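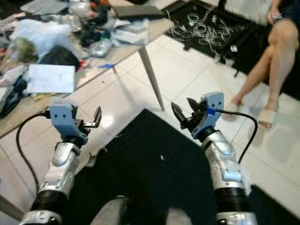 Drundmont, March

Projects > Community Learning > Progress reports

Evening Literacy Programme: second report to the Dönmez Fund

Enrolment stands at 120 adults against a target of 100 for the period. Classes continue at the Drundmont and Flillska sites, with 12 groups now meeting weekly. Attendance at Flillska fell after the bus timetable changed, and Fadime Toprak has moved two groups to an earlier start.

Spending on books and printed materials was £1,536, slightly under budget. Some 40 learners have completed the first reading level. Assessment of the remainder will be finished before the next report.

The post of numeracy tutor is still vacant. Alper Yazıcı is covering these sessions, and we request the Fund's agreement to carry the unspent salary forward.

We use cookies to improve your visit. Accept | Manage settings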